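Grarnwood manipulation group
Minutes of the project meeting, January, 2:00 pm

Present: Rainer Schmieder (chair), Fiachra Kinsella (minutes), the two annotators, one visitor from Moynihan
Apologies: Huson hardware team

1. Minutes of the last meeting
Approved with one correction. The training run listed under item 4 used the old labels and should say so.

2. Packet task, results so far
Fiachra reported on the comparison between the two training sets. The first has 310 demonstrations, all recorded with the packets laid out in one fixed pattern. The second has 232, with the packets moved between recordings. Both policies were tested on 34 layouts neither had been trained on. The second policy finished more of them even with the smaller set. Most failures for the first policy came at the grasp, where the fingers closed beside the packet.

Rainer asked whether the operators were the same for both sets. They were, but the second set was recorded later, so practice could explain part of the gap. Fiachra will rerun the comparison with the late recordings only.

3. Labels
The annotators disagree on where a grasp starts. One marks first contact and the other marks the moment the fingers stop closing. Agreed to use first contact from now on. Old labels stay as they are until the Jusus export is fixed.

4. Camera views
The visitor asked if the wrist view is needed at all. Rainer would like to see a run without it before deciding. The fixed view loses small items when an arm passes in front, and the overhead view is too coarse for packet edges. No decision.

5. Pictures for the methods section
Three views agreed, to go in with the text on the workspace.

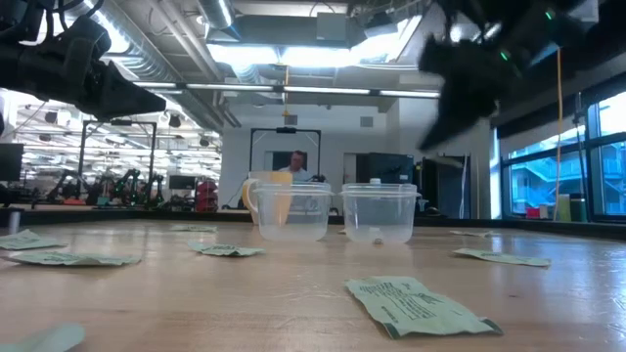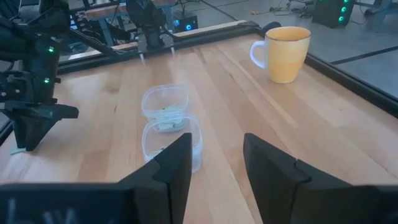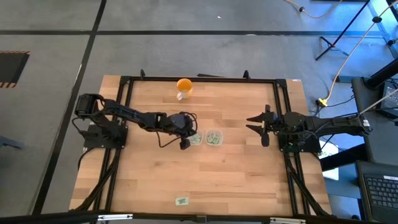
Clear plastic containers on the wooden table, in all three views.

6. Questions from the floor
Can the two training sets be merged for the final policy?
They can, once the start of the grasp is labeled the same way in both. Until then the results are to be reported separately.

Actions
Fiachra: rerun on late recordings
Rainer: run without the wrist view
Annotators: send a list of doubtful labels to Fiachra

Meeting closed at 3:10 pm.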